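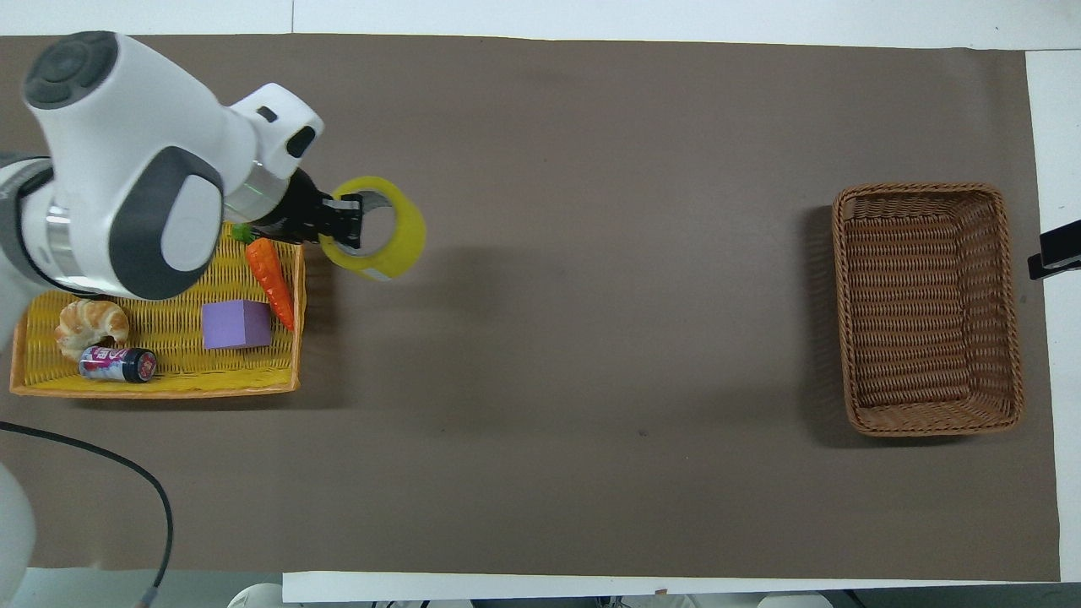
Household > Tidying > Small things on the table

Tips Kitchen Laundry Workshop Tidying Ask us

One basket for the table

In our flat the table is used for everything. The children play on it, we wrap parcels on it, and in the evening we must eat on it too. For a long time I moved all the small things to the window sill, and next morning I moved them back. Now I keep one basket on the table and it goes much better. A yellow wicker basket is good because you see it at once, also when the room is a bit dark.

My rule is simple. What is small and has no other home goes in the basket. A toy carrot, a toy croissant and a foam cube can lie together without any harm. Scissors and knives do not go in, and nothing with glue that can run out.

Choose a low basket

A deep basket is a trap. Things sink to the bottom and you must tip it out to find one toy. Take a low, rectangular one, and put the long things in first, diagonally if they do not fit straight. Square things can then stand beside them. My first basket was from the market in Nerkineck, round and very pretty, and it was always too full on one side.

Cover the table with paper

If your table top is white, you know already how quickly it gets marks. I lay a big sheet of brown paper on it before we begin with paint or parcels. Wrapping paper from a roll is fine. I buy the Clekell roll, 600 mm wide, and I cut 2 lengths and join them on the under side. Let the paper lie one night under some books if it wants to curl up. When it is dirty on one side, turn it, and after that it can still be used for packing shoes.

Do not fix the paper to the table with strong tape. It can take the varnish off. A little weight on every corner is enough.

Adhesive tape

Bright tape is easier to find than clear tape, so I have changed to yellow for nearly all jobs in the house. Some things I have learned with it:

- Fold the end of the tape over, a finger's width, each time you finish. Then you never have to search for the end with your nail.
- Take hold of the roll by the rim and keep your fingers away from the sticky side edges, they collect every crumb.
- Store it lying flat, and not on the radiator shelf. In June I left one roll behind the window glass and the glue became like honey.
- If the roll gets dusty at the sides, wipe it with a cloth and a very small drop of spirit. Let it dry before you put it with the toys.

The tape may live in the same basket as the toys, but put it in last, on top. You will need it more often than the others.

Cleaning a wicker basket

Shake it out over the bath first. For the dust between the weaving I use an old paintbrush, dry. Then a wash with 200 ml of warm water and a few drops of soap, on a cloth that is well wrung. Do not put the basket under water - it can lose its shape. Dry it in the shade, upside down. If one end of wicker sticks out, cut it close with nail scissors and rub it smooth with sandpaper, number 280.

Foam toys can be washed by hand. Press the water out in a towel, do not twist them.

Updated 2025-03-08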